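Hsiu-ying Lai started keeping other people's plants at 11, when a neighbor went away for a summer and left her a key and a page of watering notes. She now runs Girkar, a small nursery on the road out to Brulau, and spends most of November moving pots under cover.

She grew up over her parents' shop and had no yard. "We had a fire stair and a windowsill," she said. "I filled both. My mother complained until the tomatoes came in."

Before the nursery she did payroll for a shipping company for eight years. She says the job was fine and that she still uses what she learned there. She bought the land from Dirceu Andrade, who had grown cut flowers on it and wanted to retire. He stayed on for the first season to show her where the drains ran.

"Dirceu told me to change nothing for a year," she said. "I changed plenty, and I paid for it. I took out a hedge on the west side and lost half my seedlings to wind. I put the hedge back."

The nursery opened with 83 kinds of plants. There are fewer now. Lai dropped roses first, then most of the bedding plants, and kept the things that do well with a dry summer and not much attention. Her customers are mainly people with new houses and bare ground around them.

"They come in with a phone full of gardens from somewhere else," she said. "I ask them where the sun is at four in the afternoon. Most don't know, so I send them home to look."

She has one full-time employee, Man-lok Lu, who handles deliveries and the potting shed. Lu came from restaurant work and said the hours are better but the winters are long. "You sweep a lot," he said. "You fix hoses. People think we stand around smelling things."

Water is the largest cost after wages. Two years ago Lai put in a tank and switched the back rows to drip lines, and she would like to do the same for the front beds when she can afford it. She does not expect to expand. A second site in Rerkurel came up last spring and she turned it down after one visit.

"I would have been driving all day," she said. "I like to see the plants in the morning before anybody else is there."

Asked what beginners get wrong, she said they water too often and plant too close together. 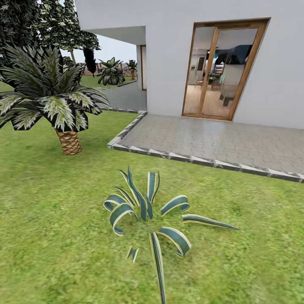 "Leave more room than you think you need," she said. "You can always fill a gap later, and moving a big plant is hard on your back." She was due to load the truck with Lu by three, and she went to find her gloves.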